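La aplicación de citas Nultero limita las conversaciones abiertas y pide decidir antes

La aplicación para conocer pareja Nultero va a cambiar este mes de enero una de sus funciones más usadas. A partir de la próxima actualización, cada persona podrá tener abiertas como máximo 30 conversaciones al mismo tiempo. Quien llegue a este número deberá cerrar una antes de empezar otra.

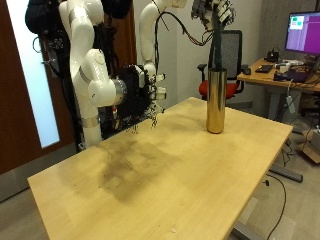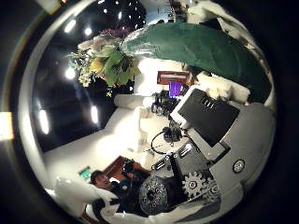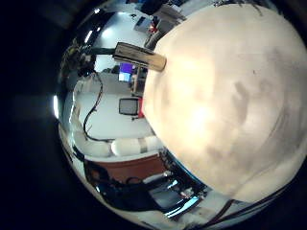 La empresa, que tiene su sede en Birnwood, explica que la medida responde a una queja muy repetida entre sus usuarios: se acumulan los contactos, se cruzan dos o tres mensajes y después llega el silencio. Según una encuesta que la propia compañía hizo el otoño pasado a 1000 personas inscritas en el servicio, el 43 por ciento reconoce que ha dejado de contestar a alguien sin dar ninguna explicación. Muchos de ellos dicen que no fue por falta de interés, sino que simplemente perdieron el hilo.

El cierre de una conversación no será invisible, como hasta ahora. La aplicación enviará a la otra persona un aviso breve, con un texto que se puede elegir entre varios modelos o escribir uno mismo. Nultero ha publicado ya algunos de estos modelos en su página. El más corto dice: «Gracias por la charla, prefiero dejarlo aquí». También existe la opción de poner una conversación en pausa durante dos semanas, por ejemplo por viaje o por exámenes, y en este caso no cuenta para el límite.

Antes de extender el cambio a todos, la firma lo probó en la ciudad de Hurcombe con un grupo de 232 usuarios. La prueba duró seis semanas. Los resultados que ha comunicado son favorables: los participantes escribieron a menos gente, pero quedaron en persona con más frecuencia que en los meses anteriores. La empresa no ha dado las cifras exactas de estos encuentros – solo señala que depende de lo que cada usuario quiera declarar, y que por este motivo hay que leer el dato con prudencia.

No todos los comentarios han sido positivos. En el foro de la aplicación, varios usuarios de localidades pequeñas opinan que el límite no les afecta, porque nunca han tenido tantos contactos a la vez, y que habrían preferido una mejora de la búsqueda por distancia. Otros temen que el aviso automático resulte más doloroso que el silencio. Una usuaria escribe que recibir tres despedidas en una misma tarde de domingo no es una experiencia que desee repetir. A esta crítica la compañía contesta que los avisos se podrán agrupar y recibir una sola vez al día, a la hora que cada uno prefiera.

También hay dudas sobre las cuentas de pago. La suscripción mensual ofrecía hasta ahora mensajes sin límite, y algunos clientes preguntan si tienen derecho a una devolución. Nultero confirma que el nuevo máximo será igual para todas las cuentas, gratuitas o no. Los suscriptores que no estén de acuerdo podrán darse de baja y recuperar la parte del mes que no hayan usado. La solicitud se hace desde el menú de ajustes, en el apartado de pagos, y la respuesta puede tardar hasta cinco días laborables.

La competencia observa el asunto con interés. Sibiya, otra aplicación de citas que trabaja sobre todo con mayores de cuarenta años, ha comunicado que por el momento no piensa introducir ningún límite. En su opinión, sus usuarios ya conversan con pocas personas a la vez y suelen despedirse sin que nadie se lo recuerde. Sí estudia, en cambio, un recordatorio para los mensajes que llevan más de una semana sin respuesta.

Los usuarios de Nultero que hoy superan el máximo no perderán sus mensajes. Tendrán cuatro semanas para decidir qué conversaciones quieren conservar – pasado este plazo, las más antiguas quedarán archivadas y se podrán leer, pero no continuar. La actualización llegará primero a los teléfonos y unos días más tarde a la versión web.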